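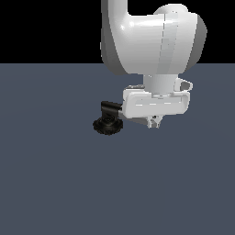 Flavthorpe Reading Rooms: progress report to the Baysal Fund, December

1. What we did in this period

The grant let us keep the two reading rooms open in the evening, until 8 pm. We lent 1,136 books, and most of them went to families who live near the Skemon estate. The children's shelf is the busiest and we had to repair many of its books with tape, so I ask your permission to move a small sum from furniture to repairs.

The conversation group for adults now has 14 regular members. They meet in the smaller room, which is warm but has poor light. Two members have begun to read aloud to the others, and this was their own idea.

2. What is late

The catalogue is not finished. We planned to enter 2,000 titles before winter, but the old cards from Cundier Road were in a worse order than we had understood. Many have no author, and on some the ink is very pale. I now expect to complete this work in March – I am sorry for the delay.

The second delay is the ramp at the side door. The builder has visited and measured, and we are still waiting for his written price.

3. Money

Spending is within the budget. We have kept 1,000 pounds for the ramp and have not touched it. Heating cost more than we planned, printing cost less.

4. Next steps

We will finish the cards, buy two lamps for the smaller room and order large-print novels, which readers ask for every week. Please tell me before the end of January if the change for repairs is acceptable.

Yung-ching Au
Project coordinator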